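Kitchens I Was Told Were Dated: Soltness Street, Titirport
Gallery and notes by Tia Kettle
Posted Jan 13, 2026

Two pictures in this set, and more words than usual to go with them. The kitchen belongs to a house on Soltness Street that I was asked to look over before the owners signed a quote for new cabinets, new counters, a new backsplash and what the quote called "a lighting journey". I have been looking over other people's quotes for a long while now and I have yet to meet a lighting journey that went anywhere.

The quote came from Narkach, who do kitchens from here to the ferry. Their summary described the room as heavy, dark and past its useful life. I'd grant them dark. The kitchen is dim in both pictures, even with a ceiling light on in the second, and the whole argument for ripping the place out rested on how gloomy it gets in the evening. Click either picture for the larger version.

The hood and the wall behind the stove

Stainless range hood, lamp on, speckled granite behind it in tan, brown, grey and white. The quote has this wall down as "visually busy". It's stone. It was busy when they bought it and it will be busy in forty years. 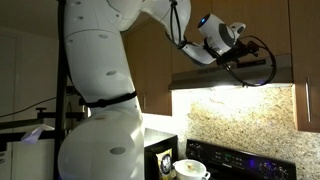 What the hood light does

Look at how much of the wall that one light picks up. Narkach wanted $979 for a strip system to "activate the cooking zone", supply only, with the wiring quoted separately on a page I had to ask for twice. The cooking zone looks fairly active to me. You could read a recipe card on that stove with the rest of the house asleep.

The stove is a black one with a black panel along the back, some controls in blue light and a little green readout. Someone at the showroom told the owners that lit panels are going out of style. The same person sold lit panels to the couple next door in March. I mention it only because both sets of neighbours talk over the fence, and showrooms seem to forget that fences exist.

I do have a complaint about dark stoves in dark corners, so I won't pretend otherwise. Black hides a boil-over until it has set like varnish, and then you're at it with a scraper on a Sunday. That is an argument for wiping it down at night with the hood light on. I can't see how it becomes an argument for quartz.

The cabinets, while we're on them

The doors are wood, with long plain metal bar handles. Narkach proposed refacing the lot in matte white, and the sample they left behind had a thumbprint on it that I could not shift with dish soap. I asked what the white finish was made of and was told it was "a premium surface". I asked again and was told it was "very popular".

Wood can be sanded and oiled. A chip in it can be filled by a patient person with a small tin. I asked for the same information about a chip in the premium surface and am still waiting. If the owners are tired of the colour, that's a fair reason to change it and they don't need anyone's permission, mine included. But "I'm tired of it" and "it's past its useful life" are two different sentences, and only one of them was on the quote.

On handles: $286 was the figure for swapping every pull in the room for a brass-look version. Brass-look, mind you. The bars that are there give you something to grab with your whole hand, and my mother-in-law, whose fingers are bad in winter, opened every one of those doors without remarking on it. She remarks on most things.

Further along, toward the sink

A stainless sink set into granite, a curved chrome faucet, and a pressure cooker parked where a person would reach for it. The lights under the right-hand cabinets are on, and that stretch of counter is better lit than mine at home. Note the cool purple tinge under the hood and on the stone, compared with the plain white in the first picture.

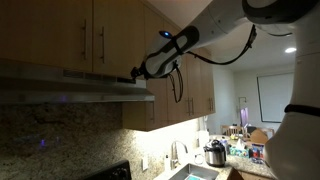
About that purple

I can guess what you're thinking, as two people wrote to me about it before I'd finished putting the page together. Is it the bulb? A camera trying to make sense of a dim room? I don't know, and I'd be wary of anyone who says they do from a picture. The first reader was sure it proved the hood lamp needed replacing. The second was sure it proved the stone had been sealed with something cheap. They can't both be right and I suspect neither is.

What I will say is that you should never choose a counter, a paint or a cabinet finish from a photo, mine very much included. Colours in these pictures shift from one to the next. The wood does it, the stone does it. If a showroom gives you a glossy print of your own kitchen "as it could be", ask to see the actual material, propped on your actual counter, at the hour you do the dishes.

Counter stuff

Narkach's plan had a thing called an appliance garage, which is a cupboard with a door that gets in the way. The cooker was to live in there, and I suppose the paper towel too. They put $313 against it. I don't like appliance garages and I never have. People use them for a month, then the door stays up, then the thing inside migrates back out to the counter and the garage fills with takeout menus.

A cooker on the counter gets used. So does a box of tissues. The soap is in a tall clear bottle beside the faucet, so you can see when it's getting low, and the snacks are down at the far end within reach of whoever is waiting for supper. I'd call that a kitchen that people eat out of. The showroom version has a bowl of lemons and one cookbook, and I've always wondered who is meant to be fed by it.

There's an outlet on the backsplash between the stove and the sink. White plate on dark stone, and yes, it stands out. A darker plate is a few dollars at the hardware store and takes a screwdriver, with the breaker off. It was the single change in the whole quote I agreed with, and they had it down at $119, so I stopped agreeing.

What I told the owners

Keep the stone. Keep the doors, and oil them if they look thirsty. Try living with the hood light and the under-cabinet lights on in the evenings before you pay anyone for more, and write down the spots where you still can't see what you're chopping. If there's a bad spot, put one light there. Yen Electric on the harbour road will come out for a small job and they don't carry brochures.

They were polite about it. One of them still likes the matte white, and said so. Fair enough. It's their kitchen and they may well go ahead, in which case I hope somebody takes the granite off the wall in one piece and phones me.

A few questions that came in by email

Several people want the name of the granite. I don't have it. The owners bought the house with the stone already in, and the trade names for these slabs get made up by whoever is selling them, so two yards will call the same rock by two different names and charge accordingly.

A reader in Titirport asked whether a stainless hood is a nuisance to keep clean. Somewhat. Wipe with the grain, use a barely damp cloth, and skip the spray polishes, which in my experience leave a film that collects more grease than the bare metal did. Clean out the vent slots as well, with an old soft brush. They're easy to overlook and they shouldn't be.

Someone else asked whether I'm against renovations altogether. No. I've had two and regretted one. If your drawers stick, your counter is rotting around the sink or you can't get past the open oven door, spend the money and don't apologize for it. I only ask that the quote tell you what's wrong with the room in words you'd use yourself.

Next gallery is a pantry with no shelves, whose owner has been told she needs a "wellness larder". I've asked for the brochure.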